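Ulten Household Skills Center » Workshop Tips » Care of the hand-held gripper

Looking After a Two-Finger Gripper Used on Laundry

These tips are issued to all participants who handle the Center's grippers at home. They apply to the hand-held model with two soft finger pads and should be read before the first folding session of the month.

Before each session

Wipe both pads with a damp, lint-free cloth and let them air dry. Do not use dish soap, fabric softener or alcohol gel. Softener leaves a film that cannot be seen, and a pad with film on it will slide on denim.

Open and close the fingers 5 times with nothing between them. The movement should be even on both sides. If one arm lags, check the joint screws with the small driver supplied in the Pralar kit. Screws are to be snug. Overtightening is the most common fault we receive at the repair desk.

Lay the garment out on a bed or table at hip height and smooth it by hand. Heavy seams, rivets and metal buttons wear the pads faster than any other part of the wash, and participants are asked to grip beside them wherever the fold allows.
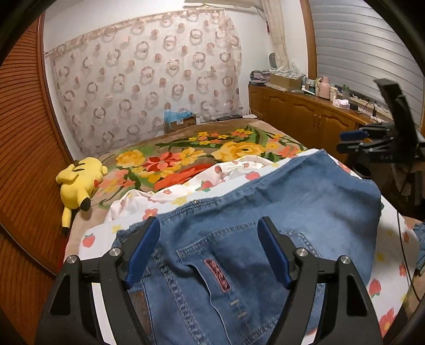
Jeans and jackets should be taken by a single layer first, then by the full thickness. Pinching four or five layers at once bends the inner links over time - the damage is slow and is usually noticed only when the pads no longer meet.

Keep the cable clear of the garment. A cable folded into a trouser leg will be pulled at the plug, and plugs are not covered by the loan agreement.

Lint and thread

Loose thread winds around the joints. Remove it with tweezers after every session, working from the tip toward the handle. Do not cut thread with a blade near the pads. Compressed air may be used on the brackets, in short bursts.

Replacing the pads

Pads are changed as a pair after 900 grips, or sooner if the surface looks shiny. Order them under part number 671 and allow 2 weeks for delivery. Press the new pads on by hand, check that the edges line up, and leave the gripper closed overnight.

Storage

Store the gripper in its Halonen case with the fingers slightly open. Keep it away from radiators and out of the laundry room itself - damp air spots the screws.

Questions about repairs may be addressed to Hilkka Saarinen at the equipment desk. The desk is closed in December.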